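Frames, clocks and a very patient kettle

I have been promising a post about the new planner for ages, and every time I sat down to write it I found something else that needed fixing first. So it's February, I've got a cup of tea, and I'm going to write down where things stand before I break them again.

The short version is that I've stopped asking the perception node to be clever. Clonivel (the bit of our stack that turns a wrist view into a grasp) used to try to name every object before it would offer a grasp at all. Lovely when it worked! But thin flat boxes were its undoing, especially ones covered in print, where it would happily find an edge along a line of text and line the fingers up with that. Now it fits an outline to the whole shape first, works out the angle, and leaves the naming for later.
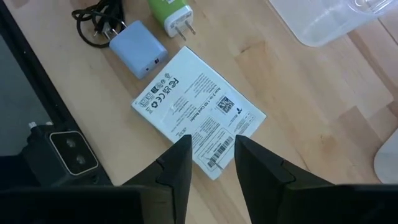
The card reader box from the wrist view, fingers on either side of the bottom corner.

I'm rather fond of that box as a test object. The back is crammed with fine print, a QR code and a barcode, and it sits at an angle in the frame, with the planks running diagonally too, so there are strong lines running every which way and only four of them matter. I replayed 1708 saved frames through the old outline code and the new, and spent a whole evening flicking between the two with the colours turned up. The new one still gets muddled by dark wood grain now and then, and I have a half-finished idea about weighting the edges by length that I'll try next.

Then there's Zelorine, our planner, which has had its own troubles. It treats the tabletop as a plane with a safety margin, and I'd set the margin at 15 millimetres back when I was nervous about everything. You can't get hold of a flat box from up there. I've brought it down to 2 for the final approach only, with the speed limit tightened to match, and the full margin comes back as soon as the wrist starts to rise.
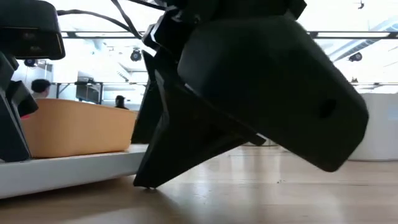

Filed under: Motion planning, Software

Getting a fingertip that near the boards meant being fussy about the collision model too. Ours had the fingers as fat capsules, which is kind to the solver but hopeless for a finger that tapers to a point. I swapped in a proper convex hull from the Imai mesh tools, trimmed it by hand, and watched the planning time go up and then (after some caching) come most of the way back down again.

The other change is a dull one, but I'm fond of it. Irken, our little log viewer, now shows the planner's clock and the camera's clock on the same strip, so when a grasp lands off to one side I can see whether the frame was stale or the maths was wrong. I had been blaming the maths for weeks – poor maths. The longest log I've loaded so far has 3866 entries and it scrolls without complaint, although the search box still forgets what you typed if you resize the window.

Next up is the edge weighting, and after that I want the margin to be set per object instead of sitting in a config file where I forget it. If you've done something similar with thin objects on timber, please leave a comment, I'd love to hear how you handled the grain.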